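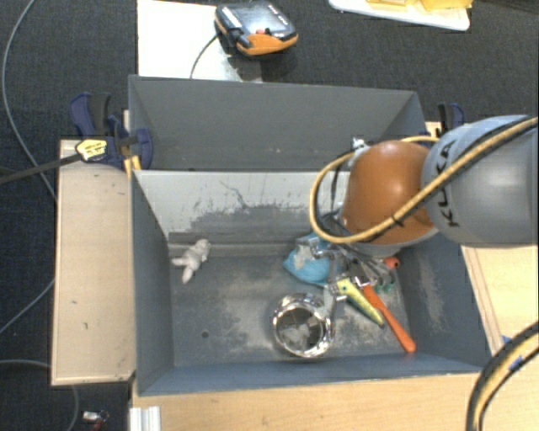
The Front Bin

Gaber Home & Hardware had two gray bins at the end of the stockroom, one in front of the other, and the whole trouble between Xuân Trịnh and her manager came down to the difference between them.

The front bin was for things that had been separated from whatever they belonged to. The back bin was for things that had been sorted out. By the time Xuân was hired, in June, the front bin had been filling for 11 years.

"Just chip away at it," said the manager, on her first afternoon. He was a long, stooping man who had learned management from a binder. "When it's slow."

It was always slow. Gaber was on the wrong side of Dolis, past the bridge, and its customers were mostly men who had already bought the part somewhere else and wanted to complain about it indoors. So Xuân pulled up a stool and looked in.

The first thing that met her eye was a tool with a long orange handle. She would have said that a tool was the easy kind of object. A tool is for something. But the working end of this one was down under the rest, and when she got hold of the handle and pulled, everything in that half of the bin came up an inch in sympathy and then sat down again with a crash.

"Problem?" called the manager.

"It's attached to its friends," said Xuân.

She let it be. Beside it, lying the same way as if it had been given a role model, was a tapered thing in yellow and green that came down to a dark tip. A customer who wandered past the stockroom door looking for the restroom told her it was a punch. The next one, looking for the same restroom, said it was a marker, the kind surveyors used to have. Both of them were entirely sure, and both of them were still opening the wrong door when she left them.

The computer was supposed to help. The store ran on a program called Skemeo, which the Gaber family had bought after a very good lunch with a salesman, and Skemeo had a screen for exactly this situation. You typed in what you had and it told you which aisle it lived in. Xuân typed "orange handle."

Skemeo offered her 500 results and asked if she would like to narrow by color.

She typed "blue round." There was a blue thing toward the back, very bright, the brightest object in the stockroom by a good margin, with a pale patch on it where something had been stuck, or where something had rubbed, or where the blue had simply lost heart. Skemeo thought for a while and asked if she meant "balloon."

"Do we sell balloons?" she called.

"We did for the anniversary," said the manager. "It wasn't the response we'd hoped for."

By the end of her second week she had moved one item into the back bin. It was a hinge. She had found its twin on a peg in aisle four, carried the pair of them to the stockroom like a woman bringing home a lost dog, and laid the stray in the back bin with some ceremony. The next morning it was gone. The manager had needed a hinge.

"That's what it's for, though," he said, when she raised it. "Sorted things get used. That's the system working."

"Then the back bin's always going to be empty."

"Ideally," he said.

She thought about this through most of the afternoon. The front bin was full because the things in it could not be identified, and the back bin was empty because the things in it could. A person standing in the doorway, knowing nothing about hardware, would conclude that the front bin was the one people cared about. Xuân was beginning to think this person had a point.

She made labels. She was good at labels; she had come to Gaber from two years at a dental office, where everything was either in a drawer or in somebody. She wrote BLUE THING (ASK) and ORANGE, LONG and COULD BE A MARKER. She wrote one for the small red-orange piece with the dark middle, which had worked its way over to the side wall and stuck out there like an elbow on an armrest. After some thought, that one said PROBABLY IMPORTANT.

"Why's it important?" said the manager.

"Small ones always are. It'll be the thing that makes a bigger thing go."

"What bigger thing?"

"I don't know. It's been 11 years. They've stopped waiting for it by now. They've thrown out the bigger thing and moved house."

The manager looked into the bin for a moment with his hands behind his back, as one does at a graveside where one didn't know the family very well.

Then there was the metal container. It stood at the front, round and shiny, upright in all that mess as though it had been set there by a person with standards. It had a rim you could check your teeth in. Everything else in the bin had slid or tipped or burrowed, and there it was on its base, open to the ceiling, waiting to be asked. Xuân had wanted it since the day she saw it. She wanted it for pens.

You could not simply take a thing out of the front bin, however. There was a procedure. It was in the binder.

The procedure said that an unidentified item could be released to a member of staff upon completion of a form, that the form was to be signed by the member of staff and by a manager, and that a sum of 50 cents was to be placed in the jar. She asked where the forms were. The manager said he believed they were in a folder. She asked where the folder was. He said it had got separated from the cabinet.

They both looked at the front bin.

"It wouldn't be in there," said the manager. "It's paper."

"It says 'things that have been separated from whatever they belong to,'" said Xuân. She had made that label too, and was proud of it. "It doesn't say 'except paper.'"

So that was how they came to spend the last hour of the day on their knees, the two of them, with their arms in up to the elbow. He took the left. She took the right, where it was worse. There was a great deal of gray metal down there with no ambitions of any sort, and a small green item among it that she kept thinking she had hold of and then didn't. The manager found a washer and was pleased. He found another and was slightly less pleased.

"I was going to do this when I started," he said, into the bin. It made his voice bigger. "I had a weekend set aside."

"What happened?"

"I found out what the orange one was. After that I felt I'd done my share."

Xuân sat back on her heels. "You know what the orange one is?"

"It's for the Filtotero."

"What's the Filtotero?"

"It's what we had before the current one," he said. "In the back hall, with the hoses. You couldn't open it without that. Then it went missing and we couldn't open it, so they took it away."

"It went missing into here?"

"It was in here all the time," said the manager. "I found it the week after."

She waited, but he seemed to feel the story was complete.

"And you put it back?"

"Well," he said. "It had been separated from what it belonged to."

The bell on the front door went. Neither of them got up right away. It was a man wanting to know if they stocked a certain kind of cap, about so big, and he held up a finger and thumb and then, dissatisfied, a different finger. The manager said he would have to check in the back. He came in, stood beside the bin for a decent interval, looked at the red-orange piece over by the wall, looked at Xuân, and went out again to say that they could order one.

"That might have been it," she hissed, when the door had closed.

"It's labeled Probably Important," he said. "I can't just hand that to somebody."

They didn't find the folder. Xuân wrote out a form herself on the back of a Skemeo training leaflet, with a line for her name and a line for his, and under Description of Item she put "round, metal, nice." The manager read it through twice and asked her to initial "nice." She dropped two quarters in the jar, which turned out to be where the stapler was.

Then he capped his pen and stood there clicking the cap with his thumb.

"The only thing is," he said, "if it's going to be for pens, then we know what it is."

"Yes."

"So it's identified."

"I suppose it is."

"So it doesn't need a form. It'd go in the back bin." He had the binder open again and was running a finger down the page. "And anything in the back bin is store stock, so you'd have to buy it. I'd have to look up a price."

Xuân went over to the computer and typed in "round metal." Skemeo asked if she meant "round mental." She said no, and it asked her for the aisle.

"I've changed my mind," she told him. "I've got no idea what it is."

"You're sure?"

"Never seen one before in my life."

He signed on the line. Out front the bell went again, and it was the man about the cap, who had been sitting in his car and had remembered that it was orange, or more of a red.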